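Minutes – Sollex project, working group on example collection
Held on 17/09/2026, small meeting room and afterwards at the cell

Present: Gertraud Hauser (chair), Hooman Kordestani (minutes), two colleagues from the Ridov site by telephone
Apologies: the colleague from purchasing

1. Minutes of the last meeting

The minutes were accepted with one correction. Under item 4 it was written that the memory modules will be collected before the processor. It should be the other way round. Hooman has corrected this in the shared folder.

2. State of the collection

Hooman reported that the set now contains 1,623 accepted episodes over all tasks. The processor task is the newest one and has the smallest part in it. The group in Ridov asked if the accepted number includes the episodes where the operator stopped and began again. It does not. Those are kept in a separate folder and have their own label.

Gertraud remarked that the labels "stopped" and "failed" are still mixed by some operators. It was agreed that "stopped" means the operator decided to end the episode, and "failed" means the part fell, got stuck or was put down in a wrong place. The sheet at the cell will be changed.

3. Processor task

The longest discussion of the meeting was on this item. The task is done with the tower lying on its side, and the episode covers the processor and the open socket only. The lever and the retention frame are a separate task, which we have not yet begun to collect.

Every episode is stored with the wrist view and the fixed view together. Ridov had proposed to train with the wrist view alone, as it would make the data much smaller. Gertraud is against it. In the wrist view the text on the processor can be read and the position between the fingers is clear, but one does not see how the arm stands in relation to the case walls and the drive cage. Hooman agreed with her.

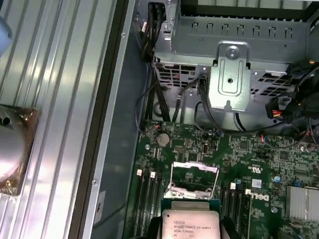
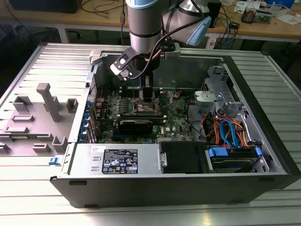

Processor task, wrist view and fixed view.

Decision: both views stay. Ridov may prepare a smaller copy of the set for their own tests, but the full set remains the reference.

It was also discussed how the operators should approach the socket. At present some come down straight from above and others come in at a slant and correct at the end. Hooman's opinion is that both ways should be in the set, otherwise the model will not know what to do when it arrives a little from the side. Ridov would prefer one clean way at the beginning and the variations later. No agreement was reached. We will train once with each version and compare – the held-out set is the same for both.

4. Reflections

One colleague in Ridov has looked through a part of the wrist recordings and finds that bright metal disturbs the view in certain positions of the lamp. Gertraud does not wish to remove these episodes, for the same light will be there when the model is used. She asks only that the lamp position is written down at the start of each session. Hooman will add a field for it. The field must be filled in, or the session can not be opened.

5. Operators

There are 3 trained operators at the moment. A fourth person begins next month and needs 11 practice episodes before her recordings are counted. The practice episodes are not to be uploaded, also not when they look good.

The operators asked for a longer break between the blocks, as the fine positioning is tiring for the eyes and the hand. This was accepted. A block has now at most 17 episodes, after that the operator changes to another task or has a pause.

6. Naming of the sets

The names Nazari (processor task) and Sarnaria (cables and drives) are now fixed and will be used in all file names. Old files keep their old names, but a list with both names will be put in the folder. Ridov asked for the list as a plain table, not as a document.

7. Actions

Hooman: change the sheet at the cell, new wording for "stopped" and "failed"
Hooman: add the field for lamp position
Ridov: smaller copy of the Nazari set, for own tests only
Ridov: two training runs, straight approach and mixed approach
Gertraud: plan for the practice of the new operator
Hooman: table of old and new names

8. Any other business

Gertraud asked everybody to close the session in the program before leaving the cell. A session was left open overnight and the next operator's episodes were stored under the wrong name. Hooman has repaired it by hand.

The next meeting will be in November. Hooman sends the invitation when the two training runs are finished.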